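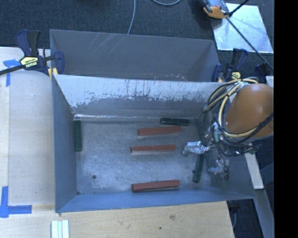 CHECKLISTS / SOURCE INSPECTION

Wartime printed matter: inspection checklist for leaflets, posters and news sheets
Revised February 4, 2021. Replaces the short form issued with the Grodwood loan.

Scope

For use when a leaflet, poster, news sheet or broadcast transcript from a period of war is taken into the reading collection or put on display. The checklist tests what an item claims to be, who issued it and what it was meant to do. It does not settle whether the claims in the text are true. A separate sheet is used for that and the two should not be merged.

Mark each line Pass, Query or Fail. A Query must carry a comment. A line left blank is treated as a Fail.

The comments below come from the inspection of the Comorier deposit: 260 items in 3 boxes, mostly single-sheet leaflets, with some posters and a broken run of a weekly news sheet.

Section A. Condition and handling

A1. Item is free of live mould, insects and loose dirt.
Result: Pass.
Comment: Old staining on the lower box. The leaflets next to the stain were interleaved and checked again after a fortnight, with no change.

A2. Fixings (staples, pins, tape) recorded before removal.
Result: Query.
Comment: Rust marks show that many leaflets were once pinned in bundles. The bundles had been taken apart before the deposit arrived and no list was kept. Bundle order can be partly rebuilt from matching rust marks. Do this before any flattening.

A3. Folds recorded.
Result: Pass.
Comment: Folds matter for airdropped material. A leaflet with no fold and no wear at the edges may be a file copy that never left the printer. Record the number of folds and whether they cross the text.

A4. Item housed in a suitable sleeve.
Result: Pass for leaflets. Fail for posters.
Comment: Posters are rolled, two and three to a tube. Flat storage is needed before they can be issued to readers.

Section B. Origin

B1. Stated issuer recorded exactly as printed.
Result: Pass.
Comment: Copy the name as it stands, spelling mistakes included. Do not put a modern name in its place.

B2. Stated issuer confirmed by a second source.
Result: Query.
Comment: Confirmed for 85 items. The rest either name no issuer or name one for which no other record has been found. A missing issuer is not a fault in the item. It should be entered as "none stated", never as "unknown", which implies that a search has been made.

B3. Item tested for false attribution.
Result: Query.
Comment: A leaflet may be issued by one side in the name of the other, or in the name of a group that did not exist. Signs to look for are type not used in the claimed country, paper of the wrong size, word order that reads like a translation, and correct details of enemy units beside wrong details of the issuer's own. One sign alone is not enough to change an entry. Two or more should be referred.

B4. Printer's mark or code number recorded.
Result: Pass.
Comment: Codes run in the bottom margin on most leaflets. Several have been trimmed through. Give the digits that survive and show the gap with square brackets.

B5. Date on item agrees with events mentioned in text.
Result: Fail on one sheet.
Comment: One issue of the news sheet bears an August date but reports a surrender that came later. Either the date is an error or the issue was reprinted and the old heading kept. Hold back from display until a second copy has been seen.

Section C. Content

C1. Intended audience identified (home, neutral, enemy troops, enemy civilians).
Result: Pass.
Comment: Language is a poor guide by itself. Part of the deposit is in a language read on both sides of the front. The means of delivery, where known, is the better test.

C2. Purpose stated in the entry in plain terms.
Result: Query.
Comment: The earlier entries use "propaganda" as the only description. This tells a reader very little. State what the item asks its reader to do or believe: give up, save food, buy bonds, distrust an ally, disbelieve a rumour.

C3. Atrocity claims flagged.
Result: Pass.
Comment: Flag all such claims whether or not they were later confirmed. The flag is a note to the cataloguer and makes no finding. Some wartime reports of this kind were made up and some were accurate, and the wording of the leaflet seldom shows which.

C4. Pictures checked for reuse.
Result: Query.
Comment: Photographs were often printed with a new caption, a new place or a new date. Compare against the Zervas file of press prints before accepting any caption. Nearly 50 leaflets carry a photograph and the comparison has only been started.

C5. Quotations attributed to enemy leaders or newspapers traced to source.
Result: Fail.
Comment: No tracing has been done. Where the original cannot be found, enter "quotation not traced". Check the translation as well as the words - a fair quotation can be turned by one loose verb.

Section D. Display and access

D1. Label separates what the item says from what is known.
Result: Query.
Comment: Two of the draft labels repeat leaflet text without quotation marks. A visitor would take it as the museum speaking. Reword before printing.

D2. Items from more than one side shown together where available.
Result: Pass.
Comment: The Drimach leaflets can go beside the Comorier ones. They cover the same months and in a few cases reply to each other directly.

D3. Translation supplied in full.
Result: Fail.
Comment: Extracts only at present. A short extract can hide the tone of the whole, above all in leaflets that open with true news to win trust and place the doubtful claim near the end.

D4. Restrictions on copying recorded.
Result: Pass.

Actions outstanding

Rebuild bundle order from rust marks (A2).
Flat storage for posters (A4).
Locate a second copy of the August news sheet (B5).
Finish the comparison with the Zervas file (C4).
Begin tracing quotations, longest first (C5).
Correct the two draft labels (D1).
Full translations for all items going on display (D3).

Sections B and C to be inspected again when the quotations have been traced. Section A need not be repeated unless the boxes are moved.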